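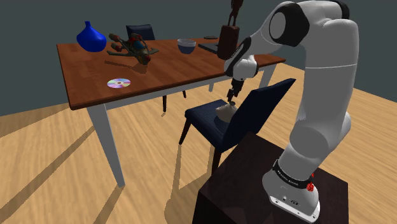 4.2 Seated objects and the clearing task

Clearing a dining area is usually scored as a tabletop problem. The robot is given a table, a set of items on it and a bin or shelf, and the score is the share of items moved. Homes are less tidy than that. Items end up on chairs, and a chair seat is a harder place to reach than a tabletop, with a backrest on one side and a table edge on another. In the Clelovau task set every episode therefore has one target on a seat. Figure 3 shows the layout with the arm over a blue dining chair and the target, a pale rounded object, at the back of the seat, while a bowl, a vase and a disc lie on the table beside it as distractors. The arm is mounted on a fixed pedestal and cannot move around the chair to find a better approach.

All episodes were run in simulation. The policy was trained on 1,000 demonstrations recorded by teleoperation in the same simulator, of which 922 passed the length and collision filters and were kept. The remaining demonstrations were discarded and were not used for any of the ablations. Evaluation used 100 held-out layouts in which the chair pose, the target and the tabletop items were drawn again. A trial was counted as a success if the target was lifted clear of the seat and stayed in the grasp until the arm had passed the height of the backrest. Placement was scored separately and is reported in Section 4.4.

Under this rule the policy succeeded on 47 of the 100 layouts. The baseline planner of Mabuza, which assumes a known object mesh, was not run on the full set; we had meshes for only part of the target library, and a partial comparison would favor the planner.
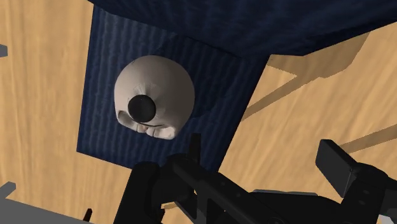
Figure 3. Seat retrieval task, simulated. Top: workspace view. Bottom: close view of the gripper and target.

The failures were grouped by hand from replay. The largest group was a wrong choice of grasp axis. Targets in the library are often irregular, with recesses and ridges on one face and a smooth dome on another, and the policy tended to close across whichever pair of surfaces was widest apart in the wrist view. On a smooth dome this gives two contacts that slope toward each other at the top, and the object slips down as the fingers close. The second group was contact with the backrest during descent. This happened mostly when the target stood close to the backrest, so that one finger had very little room behind the object. A smaller group consisted of timeouts in which the arm hovered over the target, made small corrections and never committed to a grasp.

Shadow had more effect than we expected. When the part of the seat behind the target was in heavy shadow, the boundary between object and upholstery was harder for the segmentation head to place, and the estimated width came out too large on the dark side. Retraining with randomized light direction reduced the error in width but did not remove it - dark ribbed fabric remains a poor background for this sensor model. The Zúñiga variant, which adds a depth channel, was less affected, although its depth readings near the seat edge were noisy and we did not tune them further.

We draw a limited conclusion from these results. A fixed arm with a parallel gripper can take an object off a dining chair in simulation a little less than half the time, and a household user would not accept that rate for a chore that takes a person a few seconds. The tabletop figures published for the Plilach benchmark should not be read as evidence that clearing a room is close to solved, since that benchmark contains no seats. Physical trials at the Flutville site are planned for February and will use the same success rule, with the chair pose measured by hand before each trial.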